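Visit report: software afternoon at the Wostley lab
Posted Thursday, May 29, 2025

The Wostley lab opens its software floor to outside visitors a couple of times a year. I went along because we are choosing a control stack for our own two-arm cell, and I wanted to see how other people split the work between planning, perception and the low-level loop. The hardware was on show as well, but most of the talk was about code, and so are these notes.

Sign-in was at the side entrance off the parking lot. We were a mixed group: integrators, some students, people from a laundry equipment supplier, and at least one person who had come for the coffee. The first part was a slide talk, which I will skip except for the block diagram, since everything later referred back to it.

The stack has three layers. At the bottom is the joint controller, which takes position targets and does nothing clever. In the middle is Trister, their motion layer, which takes a short run of targets for both arms and blends it with whatever the arms are already doing. On top is the policy, a learned model that reads the camera views and puts out the next run of targets. A logging tool called Dukine sits beside all three and records everything that crosses a boundary between them.

After the talk we went through to the cells. The one I spent the most time at works on clothes. It has two arms facing into a small walled space with a marble-patterned floor, and garments on the floor to be picked up and handled.

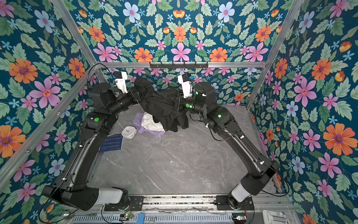 The engineer at the cell explained why both arms go through one queue in Trister. In an earlier version each arm had its own queue, and the two drifted apart whenever one side got a late update. With rigid parts you can live with a small drift. With cloth held at two points, a small drift means the fabric is pulled tight or one side goes slack, and the cameras then show the policy a shape it has rarely seen in training. Now a run of targets carries both arms or it is thrown out. If the policy is late, both arms slow down together along the last good run.

I asked how long a run is. The policy puts out 35 steps at a time and Trister normally executes 17 of them before it switches to the next prediction. The overlap is used for blending. They had tried executing the full run and found that the arms reacted too late when a fold slipped. They had also tried very short runs, which gave a nervous motion at every handover. The current setting was picked by hand and they said so. It is a line in a config file, and it differs from task to task.

Collision checking was a shorter conversation than I expected. Trister keeps a simple model of both arms, the floor and the frame bars, and checks every run against it before it goes down. Cloth is not in the model at all. If a run fails the check, it is clipped at the last safe step and the policy is asked again. There is no search for a way around. One of the visitors pushed on this, and the answer was that a planner would find a route that was safe for the arms and wrong for the garment. I can see the argument, though in our cell we have fixtures worth going around, so we would still want a planner.

The next stop was perception. There is no separate garment detector in the running system. The policy takes the images more or less directly, from a fixed view of the whole workspace and from small cameras at the wrists. They do run a segmentation model, but only offline, to label recordings so they can be searched later. 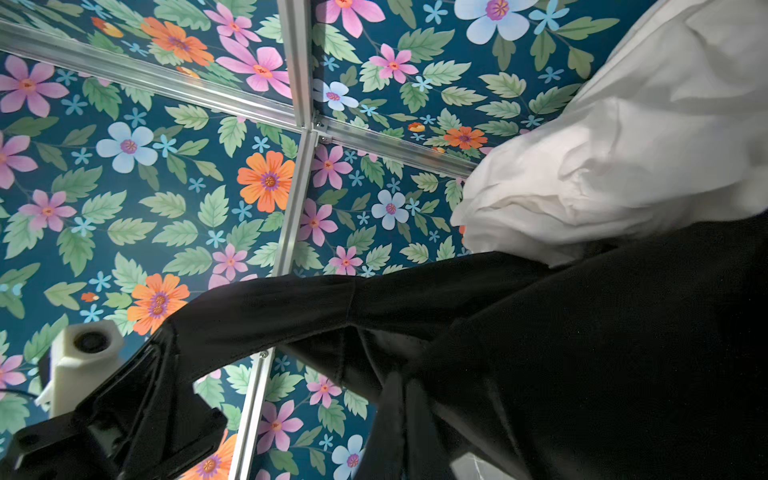

Time alignment took up a good part of this session. Each camera has its own delay, and the joint readings arrive much faster than the images. Dukine stamps everything on arrival and then corrects with a measured offset for each device. They measure the offsets again after any change to cables or drivers. We were shown a plot from before they did this properly, where the image stream lagged the joint stream by enough to matter. A policy trained on that data had learned to close the gripper early. The fix was in the tooling and the model code stayed as it was.

They also drop frames on purpose during training, one camera at a time. The wrist views are often filled with fabric once something has been picked up, and the overhead view can be blocked by the arms themselves. The idea is that the policy should not lean on any single view. I asked if they had tested with a camera unplugged. They had, and the arms kept working but took longer over each grasp. I did not see this test, so I am reporting what I was told.

The part I found most useful was the replay tool. Any recording in Dukine can be opened on a timeline with the camera views, the joint positions, the predicted runs and the Trister decisions stacked one under the other. You click on a clipped run and see which pair of shapes caused the clip. You can also load a newer version of the policy and have it predict on the old images, without moving any hardware, and compare its output to what was done on the day. The garment task had 633 recordings in the index when we looked, and 143 of those were tagged for review. Tags are put on by people during a session with a foot pedal, then sorted out afterward at a desk.

There are limits to this. Replaying old images tells you what the new policy would have done at that instant, and after the first different move the recording is no longer valid. The engineers use it to catch large regressions and to find odd frames. They do not use it to pick between two good models. For that they go back to the arms. 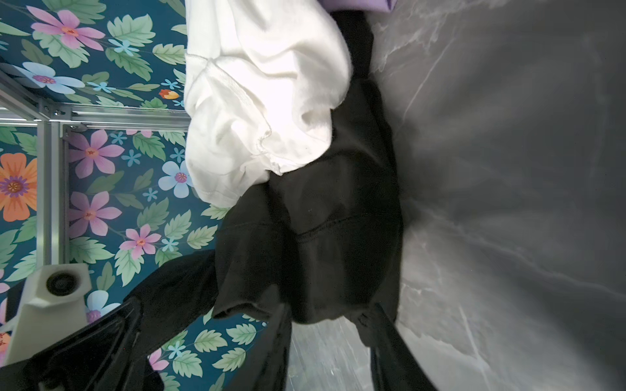
Shirima, standing next to me at the replay station, said that her team had built much the same timeline and stopped using it within months, as no one kept the tags consistent and searching became guesswork. The Wostley people agreed that this is the weak point. They now have a fixed list of tags, kept short, and a free text field that is searched separately. New tags go in once a month after a meeting. Somebody else in the group wanted the tags to be generated from the segmentation labels, and that is on their list but not started.

We then had a short session on the operator screen. It is plain: a status line for each arm, the live views, a start button, a hold button and a button that hands control to a person. Hold keeps the grippers as they are and freezes the arms. They separated this from stop after an operator stopped a run in the middle of a lift and everything was released at once. Stop still exists and still cuts power — hold is what people press most of the time.

Handing over to a person works through a pair of leader arms. Trister treats them as just another source of targets, so the same clipping and blending apply. When the person lets go, the policy starts from the current pose with an empty history. Early on they had kept the old history, and the arms would go back to what they had been doing before the takeover. The corrected stretch is saved as its own recording and linked to the parent one.

Some smaller points from my notes:

Config files are checked in with the recordings. You can open any old session and see the exact settings used.

Logs are written to a local disk first and copied over the network at night. Writing to the network during a session caused timing jitter in the control loop.

The joint controller has a watchdog of its own. If Trister goes quiet, the arms hold position without asking anything above them.

Gripper force is limited in the middle layer. The policy asks for a width, never a force.

They do not use a simulator for cloth. They use one for checking Trister changes, with no garments in it.

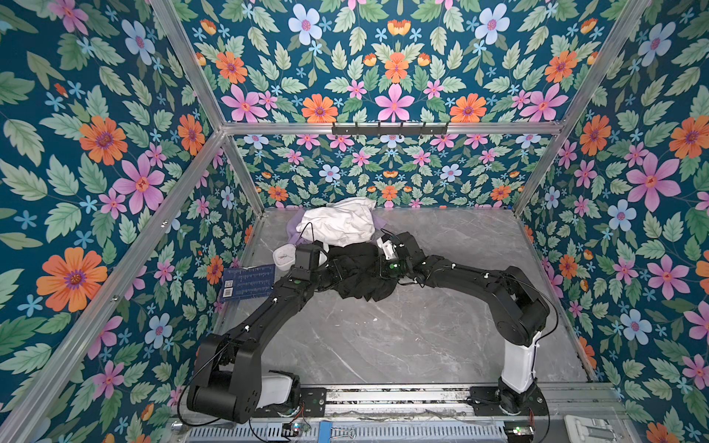
Last changed: Thursday, after the evening edit. Tag list paragraph corrected.

The question session at the end ran over. Most of it was on licensing. Trister may be released in July in a form that others can build, without the policy code. Dukine is tied to their storage setup and would need more work before anyone else could run it. There was no date for that one, and I would not plan around it.

Someone asked about moving the stack to a different arm. The joint controller has to be rewritten each time, and the arm model in Trister has to be replaced. The policy has to be retrained, or at least tuned on new recordings. Their advice was to get the logging and time alignment working on the new arm before collecting anything at all. We did it the other way around on our first cell and had to throw the early recordings away, so I wrote that down twice.

For our own work I am taking back the single queue for both arms, the separate hold and stop buttons, and the config saved with each recording. The blending code I would like to read before deciding. I have asked for the slides and will link them from this page when they come.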